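8 September 2019
Posted by Ferenc Kozma

We use cookies to remember your settings. By staying on this page you accept them.

MINUTES — shared workroom users' meeting

Present: Ferenc Kozma (notes), both of the Tilach people, three from Girine, one from Zalewska. Fimov sent apologies and a list, see item 5.

Started late, waiting on the key. Last minutes taken as read. One correction — the spare key is with Zalewska, not Tilach.

1. State of the white table

Main item, took most of the meeting. Crumbs and specks on the white top, reddish brown, gray smudges too in places.

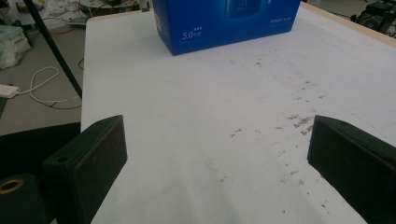
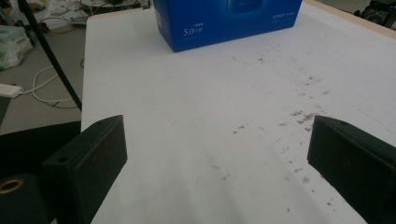
White table, blue box at the far end.

What should a person do first when they find the white table like this?

Dry brush and dustpan before anything wet. Wiping specks with a damp cloth drags them around and leaves a smear, then you have two jobs. Brush toward the middle, pan held under the edge, then the cloth.

Discussion. Girine said they wipe down every time they use the room and are tired of being asked. Tilach said same. Zalewska said wiping is the problem, see above, half the gray marks are probably old wiping. Some back and forth on what the specks are. Guesses were rust, brick dust, tea, some kind of spice. Left open. Whoever it is please just say so, there is no fine.

Agreed:
— table gets brushed then wiped at the end of every booking, by whoever booked, even if they didn't make the mess
— nothing gritty straight on the white top. Use a tray or paper
— no scouring pads. Girine has used one before on the small table and it took the shine off

Question on the wood colored edging, whether the spray is ok on it. Not known. Keep the spray off it for now, damp cloth only. FK to look up what it is finished with.

2. Boxes left on the table

Blue cardboard box with 5.0 on the front and Chinese writing. Does anyone own it. Not claimed at the meeting. Zalewska thought it came with a delivery, Tilach thought it was Fimov's. FK to ask Fimov. It goes on the shelf with a note on it until then, please do not throw it out.

General rule repeated — boxes go on the shelf by the door, name and date on them. Girine asked how long for. Settled on 13 days, then it's moved to the hall cupboard. Longer than that by asking.

Flattened cardboard to the blue bin outside, not leaned behind the door. The door won't open all the way when its there.

3. Floor and cables

White power strip on the floor by the table, cables in a tangle. Raised by Zalewska, who also raised it last time. Sweeping around it is a pain and the broom catches.

Options talked about:
— a tray screwed under the table, strip sits in that. Preferred
— clips along the wall. Tilach doubtful, paint comes off
— leave it and just coil the cables. Agreed as the stopgap

Limit for the tray and fixings is 60 dollars out of the room kitty. Tilach to find one and send a picture before buying. Table must not be drilled through the top, obviously.

Reminder to unplug before mopping. Mop is for the gray floor only, somebody used it on a table leg and it was left streaky.

4. Cleaning stuff

Dustpan has a split lip so fine dust goes straight under it. New one needed, a metal edge was suggested, rubber edge was also suggested, rubber won. Girine to buy.

Cloths — yellow for tables, gray for the sink, please stop mixing them. Used ones go in the bucket. Zalewska has been taking the bucket home to wash and would like somebody else to take a turn. Tilach will do September.

Handheld vacuum, asked for again by Girine. Cheapest decent one they found was 75. Not agreed this time, kitty wont stretch to it with the tray. Back on the list for next meeting. Girine wanted it noted that a vacuum would of solved item 1 in a minute. Noted.

Bin bags ok. Hand soap low.

5. List from Fimov

Read out by FK.
— light near the window flickers. Known, reported to the building under ticket 611, no reply yet. FK to chase
— can the room be booked for evenings. Yes if the last one out locks up and sends a message
— the tall stool is missing. It's in the hall, been there a while. Zalewska to bring it back in
— wants a hook for aprons. Fine, stick on kind only
— asks that people stop moving their trays off the lower shelf. Tilach said the trays were blocking the plug. Fimov and Tilach to sort it out between them

6. Booking sheet

More than one person is writing in pencil and then rubbing each other out. Pen from now on. Cross out if you cancel, don't leave it, Girine came in for nothing twice.

New column for "table brushed + wiped", initials only. Tilach thought this was a bit much. Vote, passed, Tilach against.

7. Anything else

Window sticks, lift it as you push. Heater stays off until the end of the month unless it gets cold. Someone left a lunch in the small fridge — gone now.

Short talk about getting a cover for the white table, oilcloth or similar, for messy jobs. Liked in general. Zalewska has an offcut that might be wide enough, will measure it and bring it in. If it fits it lives rolled up on the top shelf, and gets wiped too.

Actions
FK — edging finish, box question to Fimov, ticket
Tilach — cable tray, cloths for September, trays with Fimov
Girine — dustpan, hand soap
Zalewska — stool, offcut
All — coil the cables, brush before wiping

Next meeting same room, date to be sent round. Bring own cup, the room ones are all in the sink.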